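2026/6/16
天板を選べないまま六月が半分終わった

朝から雨。台所の見積もりがまた一通増えた。
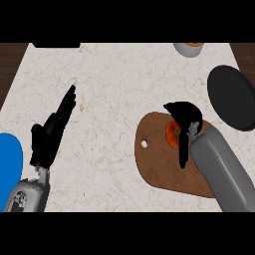 一、見積もりのこと

数えてみたら六通目だった。最初の一通をもらったのが一月だから、その間に梅が咲いて散って実になり、うちの梅酒はもう漬かりはじめている。台所だけが一月のままである。

Flastexの担当者は辛抱強い人で、こちらが「もう少し考えます」と言うたびに「もちろんです」と返してくれる。あの「もちろんです」には段階があって、最初のころは本当にもちろんという響きだったのが、前回はだいぶ平たくなっていた。今日の電話では「もち」のあたりで一度息継ぎが入った。申し訳ないとは思う。思うが、決まらないものは決まらない。

問題は天板だ。白い大理石調にするか、いまと似たステンレスにするか。大理石調は見た目がいい。淡い茶の筋がすうっと入っていて、あれを前にすると自分が朝からオレンジでも搾る人間であるような気がしてくる。実際の私は朝、立ったまま食パンをかじり、パン屑を流しに払っている。天板を替えたところで払う先が少し上等になるだけだろう。

それでも見本を借りてきてしまった。手のひらほどの板を二枚、いまの調理台に並べて三日眺めている。一枚は白がやや黄色く、もう一枚は白がやや灰色い。昼に見ると黄色いほうが汚れて見え、夜に見ると灰色いほうが寒々しい。夕方だけはどちらもいい。夕方にしか料理をしないと決めれば解決する話ではある。

二、ショールームのこと

昼前、雨が小やみになったのでBirnolicoのショールームまで行った。駅から歩いて坂をひとつ越える。なぜ水まわりのショールームはどこも坂の上にあるのか。着くころには靴の中が水まわりになっている。

展示の台所はどれも広い。うちの居間と台所と廊下を足したくらいの場所に、流しがひとつ、ぽつんとある。隣で品のいい夫婦が引き出しを開けたり閉めたりしていた。私も負けずに開け閉めした。閉まる直前にすっと速度が落ちる、あの仕掛けがついている。うちの引き出しは逆で、最後の最後で勢いがつき、中の菜箸が悲鳴をあげる。十年以上あの音で料理をしてきたので、静かに閉まられると閉めた気がしない。

幅の話になった。私が選びたい天板は幅2142ミリだという。どうして2142なのか、2140では駄目なのかと訊いたら、案内の人は少し考えて「2142なんです」と言った。こういう答え方をする人は信用できる。うちの壁から壁までを測ったのは一月のことで、メモにはたしか2150と書いたはずだが、その一の字が七にも見える。七なら余裕で入る。入りすぎて隙間に猫が住む。うちに猫はいない。

帰りがけにアンケートを書かされた。「理想の台所を一言で」という欄があり、「低め」と書いて出した。いまの調理台は私には高すぎて、玉ねぎを刻むとき肩が耳まで上がる。泣きながら肩をすくめている形になり、外国の映画で恋人に去られた人のようである。ちなみに高さは標準で選ぶと80センチだと教わった。うちのも測ってみたら80だった。標準に負けていたのは私のほうらしいが、これは誰にも言わないでおく。

三、昼ごはんのこと

坂を下りてPaliaに入った。ここの日替わりは黒板に書いてあるのだが、字が達筆すぎて読めない。今日は「鯖」か「鰆」か「鯵」のどれかで、魚へんまでは自信があった。出てきたのは鮭だった。おいしかったので文句はない。

カウンターの席からは厨房がよく見える。狭い。驚くほど狭い。大人が一人、横を向いてやっと通れる幅で、コンロの横の作業台はまな板一枚ぶんしかない。そこから定食が次から次へと出てくる。味噌汁をよそいながら足で冷蔵庫の扉を閉め、肘で何かの蓋を押さえている。見ていて、だんだん居心地が悪くなってきた。私は2142ミリの上で何を作るつもりなのか。主に納豆を混ぜるのではないか。納豆を混ぜるのに必要な幅は、茶碗ひとつぶんである。

四、片づけのこと

帰ってから、どちらにしても片づけは要るだろうと吊り戸棚を開けた。開けるべきではなかった。Buttの保存容器が雪崩を起こした。本体と蓋が別々に落ちてきて、拾って合わせてみると、蓋のほうが多い。買うときは必ず組で買ったはずなのに、どうして蓋だけ増えるのか。本体は人に煮物を持たせたときに出ていったきり戻らないのだろうが、煮物を持たせた覚えもそんなにない。

奥からは次のものが出てきた。

たこ焼き器。箱に入ったまま。
茶こし三つ。うち一つは網に穴があいている。
前の住人のものと思われる栓抜き。
いつかの引き出物の大皿。裏に値札が残っていて、148円とあった。見なかったことにして元の場所へ戻した。

たこ焼き器は箱から出して、少し考え、また箱に入れた。台所が新しくなったらたこ焼きをする、という案がこのとき浮かび、かなり具体的なところまで進んだ。紅しょうがを買うところまで考えた。大理石調の上でたこ焼き。粉が散っても白いから目立たないだろう。ソースは目立つだろう。

五、夜

夕飯は冷奴と、昨日の残りの茄子。薬味のみょうがを刻むあいだ、試しにスリッパを脱いでみたら、肩がもっと上がった。履き直して、さらに古い電話帳を踏み台にしてみた。これがたいへん具合がいい。みょうががみょうがらしく薄く切れる。一月から半年近く、見積もりを取っては悩んできたが、電話帳一冊でずいぶん済んでしまった。このことをFlastexの担当者にどう伝えたものか。「もちろんです」と言ってくれるだろうか。

見本の板は返却期限が来週なので、まだ出してある。灰色いほうは豆腐の皿を置くのにちょうどいい大きさだった。黄色いほうには急須をのせた。輪の跡がつくかどうか、明日の朝に見る。

雨はまた降りだした。梅酒の瓶を一度揺すって、歯を磨く。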